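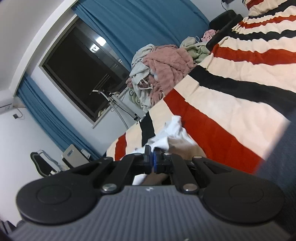 White cloth on the striped bedspread, crumpled

Folding on the bed vs. folding on a table
Laundry and Linens board

kilon_road
Posted 2023-04-24
I do all my folding on the bed and I'm starting to think that's why nothing comes out square. The bedspread is the cream one with the red and black stripes. White things are the worst. I line up two corners, go to smooth out the middle, and the spread moves along with the cloth. By the time I have a stack of 6 the edges are all over the place. Do people really use a table for this, or is there a way to do it on a bed?

hemline8
Table. A bed is too soft. You press down in one spot and the fabric slides toward your hand.

javardfan
Disagree with hemline8. I've folded on a bed for years and the bed is fine, the loose top layer is the problem. Pull the bedspread tight and tuck it in at the foot before you start. Or fold it back and work on the sheet.
Also, you have stripes. Put one edge of the cloth along a stripe and you've got a straight line to work from.

kilon_road
The stripes don't run straight once the spread has wrinkles in it, they curve. I could try it after pulling it tight.

cordier_st
Is the cloth crumpled when you start? If so that's your problem. Give it a good shake and lay it flat with your palms first, starting at the center. You can't fold a wad into a square on any surface.

hemline8
Agree with that part. I still say table. Kitchen table, wiped down, done.

javardfan
Not everybody wants to carry a basket to the kitchen and then carry it all back to the bedroom.

hikier_b
I did it on the bed until last June and then got a Hikier folding board. It's a flat panel you set on the mattress. Works well for towels and pillowcases, too small for sheets. Mine slides some on a smooth spread so I put a bath towel under it.

cordier_st
A big piece of cardboard does the same job for free.

hikier_b
Cardboard bent on me after 3 loads.

kilon_road
OK, tried a few things. Pulled the spread tight and tucked it in, shook everything out first, and used a stripe for the first edge. Much better on the small stuff. Large pieces still drift when I reach across to the far corner.

javardfan
For large ones fold in half while you're standing and holding it up, then put it down. Less reaching.

hemline8
Or use a table.

kilon_road
My table seats two and has a sewing machine on it. I'll try the standing method on the next load.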